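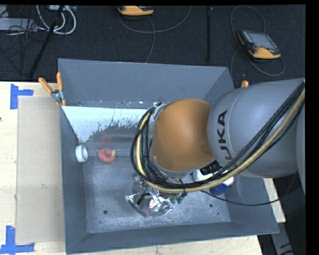
Zedine 15 litre stacking crate, grey
Sold by Zelletby Storage and Hardware
In stock. Usually leaves us the next working day.

We sell a lot of plastic crates and we don't believe most of what is printed on their labels. "Heavy duty" can be stuck on anything. "Unbreakable" is a word for people who have never left a crate on a yard in January. So what follows is what we know about the Zedine from using it in our own stockroom, with the maker's claims kept apart from ours.

What it is

A plain open crate with sloping sides and a flat base. Holds 15 litres to the brim. Nobody fills a crate to the brim, so think of it as a bit less than that if you're storing anything that moves. No lid is included. A lid is sold separately, and we'd say try the crate without one first, as it clips on rather tightly and Amber Baert on our trade counter has broken two nails getting it off.

What the maker says

Timix, who make the Zedine range, say it is "engineered for total stacking confidence". We asked what that meant. The answer was that you can stack them 9 high when loaded evenly. We would not. We keep ours 4 high, and the bottom one has a slight bow in the long side after a summer in a warm room. It still works. It has a bow in it.

They also say the base is "anti-slip". It has a pattern moulded into it. On a rubber mat it stays put, and on a painted shelf it slides much like any other crate.

The label calls it food safe. We've seen the paperwork for the grey and the white. We have not seen it for the blue, so we don't sell the blue for kitchens, whatever the catalogue says.

What we like

The handles are part of the rim, so there is nothing to snap off or lose. The inside corners are rounded and can be wiped out with a cloth, where the cheaper crates have a groove that collects grit for ever. The grey hides scuffs. Empty ones nest neatly and come apart again without a fight, provided they went in dry.

What we don't

The label holder on the short end is too small for a normal address label. You can cut one down or write on tape, as we do. The price went up in July and the crate did not get any better. And the colour varies between batches - if you want a whole wall of matching grey, order them together and tell us in the notes.

Who it suits

Workshops, garages, potting sheds, school stores, anyone with a lot of small heavy things that need to be found again. It suits jars and tins well enough. For bedding or coats it's too small, and you would be better off with one of the large lidded boxes. For long-handled tools it's no use at all.

If you're coming from the older Theodorakopoulos crates, please note that the two do not stack together. They look as if they should. The rim on the Zedine is a touch wider and the top crate rocks. We've had several returned for this and we do take them back, but it's a nuisance for everyone.

Details

Capacity: 15 litres
Colours: grey, white, blue (blue to order)
Lid: sold separately
Dishwasher: the maker says yes, ours came out fine, check that it fits in yours
Outdoor use: under cover
Sold singly or in packs of 4

Customer comments

"Bought a pack for the allotment shed. Does what a crate does. Agree about the label holder, mine keep falling out." - Eirini Gkikas

"Sturdy enough. Expected it to be deeper from the listing, should have got the tape measure out. Kept it anyway for paint tins."

Delivery and returns

Single crates cost nearly as much to post as to buy, so collect if you can. Returns within the usual period if unused and clean. Crates that have had engine oil in them are yours to keep.

Product code 1887. Please quote it if you ring, as there are three grey crates in the range and we will otherwise send the wrong one.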